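The grippers have been at it since July at the Dukbridge workshop, and this week we finally got to hear how the long comparison between the two finalists is coming along. Readers who have followed the Zurkton project in these pages will remember that it began with a simple enough wish, which was to find one hand for the arm that could manage small parts without somebody having to step in every few minutes and put things right.

The two grippers still in the running are the soft-fingered Durán and the stiffer, parallel-jawed Mudow. Both go on the same arm, with the same controller and the same camera, and each gets its turn in the same gray bin with sloping walls. The team likes a sloped bin (a part that rolls off tends to come back toward the middle, they say, and the arm can have another go), though it does make life harder for a wide gripper working close to the sides.

The current round uses a blue foam block with shaped cutouts, among them a star, an arch and two round holes, together with a black L-shaped bracket that shares the floor with it. The bracket gives the arm something upright to work around, and it is also a part to be picked up in its own right once the foam block tasks are done. 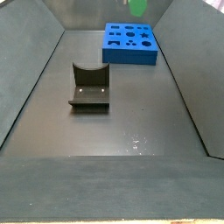
Not everyone in the group is convinced that shape sorting tells you much, and one member remarked over coffee that she would sooner see both grippers handed a tray of oily washers and left to get on with it. Washers are on the list for the winter, we were told, and there was a good deal of friendly arguing over whether they ought to be moved up.

As for the numbers, the log stood at 3824 attempts on 27th November, well past the 3000 that had been planned, and the extra ones went mostly to the star. The Durán is kinder to foam and forgives a camera that is slightly out of line, while the Mudow is quicker and lets go more cleanly. Changing from one to the other takes about 15 minutes, including a fresh calibration, and everybody would dearly love to see that come down.

A second controller arrives before the next round, and the same tasks will be run again on it from the start. The workshop will be open to visitors once that is set up, and anyone who would like to bring along an awkward little part of their own for the arm to try is warmly invited to do so.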